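About Drendumen

Drendumen tests robot arms and grippers for people who are thinking of buying one and would like a second opinion first. We started in Vunthorpe after Zoi Kouris and Leszek Duda had spent too long on the buying side of the table, listening to sales talks. Both of them had signed for equipment that looked marvellous in the showroom. Neither was keen to do it again.

We sell no hardware and take no commission. If a maker wants us to look at a product, they pay the same fee as everyone else and get the same report, including the parts they won't like.

What we do

Most of our work now is on simulated kits, where you try out an arm and its control software on screen before any money goes on metal. The one we are asked about most is the Jaslow tabletop package. Its brochure says it can handle "everyday household objects". We have read that phrase in a lot of brochures, and we would like to know which objects, whose household and how many tries it took.

So we run the dull jobs. Our standard review is 200 attempts at picking up and moving ordinary things on a table, with the failures written down as carefully as the successes. Mugs get more of our time than you might expect - a rim is a fussy thing to grip, and a pinch that is slightly off can tip the whole mug.

The Jaslow review, on the mug task:
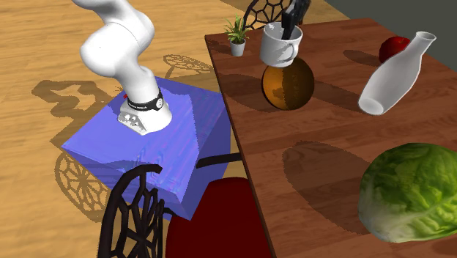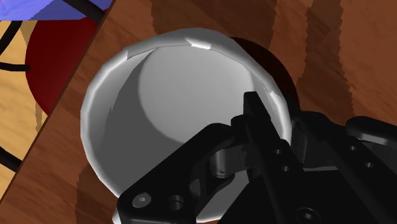
We don't think a good result on screen settles anything. Simulated friction is somebody's guess, and a real mug may have tea in it. What a simulation can do is show you early on that a product is not ready, and that alone has saved two of our clients from a purchase they would have regretted.

Who we are

Zoi plans the tests and argues with suppliers. Leszek runs them. Lucyna Mazurek writes the reports and strikes out any adjective she can't find evidence for. Lena Zawadzka joined us in November from Drummond, where she looked after the packing line, and she handles site visits.

What we won't do

We don't give star ratings or awards, and we won't lend our name to a press release. Reports are 4 pages long, plus the full list of attempts. If you want something shorter, the brochure is free.

To ask about a review, write to Lena and tell her what you were promised.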